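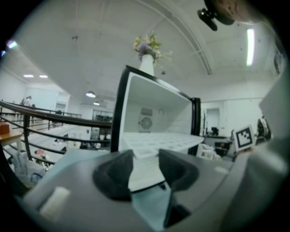
### 3.2 Collecting the demonstrations

The student group recorded all demonstrations by hand between March and the end of term. Each student worked in turns of 39 minutes, with a second student keeping the log. The task set was drawn up by Jalen Fitzsimmons and covered five household jobs, of which the ice tray task proved the hardest to repeat well.

**Figure 1.** Ice tray task, recorded with the hand-held gripper. The tray is at the front of the open mini refrigerator; the two fingertip pads are in the foreground.

The target was 1000 demonstrations over all tasks, 400 of them on the refrigerator. A demonstration was kept if the tray ended level on the shelf and the gripper had not touched the door. Students marked their own attempts first, and Valentin Courtois then checked the marks against the recordings. Where the two disagreed, the attempt was dropped.

Early attempts were too fast. Students who had played the Rurkstead practice game the term before tended to swing the tray in from the side, and the wrist path was lost in several of these. We asked them to pause before closing the fingers and again before letting go. This made each attempt longer but the paths were much cleaner.

We did not fix the height of the refrigerator or clear the space around it. The Lotow course notes advise a plain background, but we wanted the trained policy to cope with the building as it is normally used. The effect of this choice is taken up in Section 4.1.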